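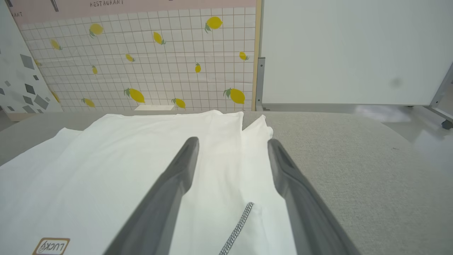
How to Set Up and Run a Garment Handling Station the Safe Way

If you've been given a robot arm, a table and a pile of T-shirts and told to get going, welcome! Cloth handling looks gentle next to welding or palletizing, and I think that's why people get careless around it. Shirts are soft but the arm is still an arm, and the house rules we use at Isstead grew out of a good many small mistakes, most of them mine.

Before you power anything up

Start with the table. A felt-like surface is kind to cotton and keeps a shirt from sliding when a fingertip brushes it, but it collects lint like nothing else, so go over it with a roller at the start of every shift. Check that any rolling boards or stands nearby have their casters locked. Gaëtan Le Goff once leaned on one that wasn't, and we all heard about it for a month.

Next, walk the reach of the arm with the power off and mark it on the floor with tape. Leave yourself a clear way out that doesn't take you between the arm and a wall. Put the stop button where your free hand naturally falls, then press it and make sure it really stops things. Do this every morning, even if you were the last one to use it the night before.

Looking after the fingers

Long tapered fingers are lovely for getting under a fold, and they are also very good at snagging. Run a scrap of old jersey along both inner edges and over the tips. If it catches anywhere, take the finger off and swap it (we keep spares in the Grudow drawer, second from the top). Please don't sand one down and put it back - the two sides should match, and a homemade edge never quite does.

Keep the grip force at the lowest setting that will still lift the cloth. Seams and labels are thicker than the fabric around them, so pick up a single layer of plain cloth where you can.

Placing the shirt

Stop the arm first, every time, and wait for the light on the Lunon controller to go amber. Then lay the shirt down inside the taped area and take your hands away completely before you restart. If a corner is standing up and you'd like it flat, stop the arm again. I know it's tempting to just reach in! Sleeves rolled, lanyards off, long hair tied back.

During the run

One person runs the arm and one person watches, and the watcher doesn't look at a phone. Didier Delorme keeps the rota. Swap places after 36 picks, whether or not you feel tired.

Writing it down

Every stop goes in the log, with the time, the garment and what you think caused it. Fingers are changed at 2000 cycles even if they look fine. Send questions to Huguette Pons, who has the current copy of the risk assessment and will happily go through it with you over coffee.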